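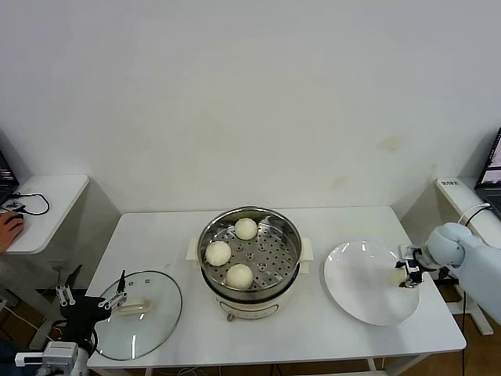

The Harko bench setup, with the steamer, the glass lid and the plate laid out for the bun job.

Harko two-arm bench kit, from Greston shared workshop

So I make these in the back half of the Greston workshop, and the bun job is the one I use for tuning (also I like buns). Three in the basket, the lid lying flat on the table, one arm over by the lid and the pale blue one over the plate. The job is simple to say: take buns out, put them on the plate, put the lid back on. Getting two arms to do it took me most of the spring!

What you get:
Two arms with two-finger grippers
Table clamps and a bag of bolts
Power supply, 88 W
My setup notes, including the lid routine

You bring your own table and a laptop. The steamer is mine and it's staying with me, sorry.

A few things from building it. Thin metal fingers are great on a lid handle, but go easy on soft food, so start with the grip force at its lowest setting. Feven Ejigu wrote the slow-close mode and I leave it on all the time now. Tape your cables down too.

Price is $2889 for the pair, or $800 for the gripper set alone if you already have arms. The next batch ships in May. Questions about wiring go to Tahmineh Heydari, everything else to me through the shop form.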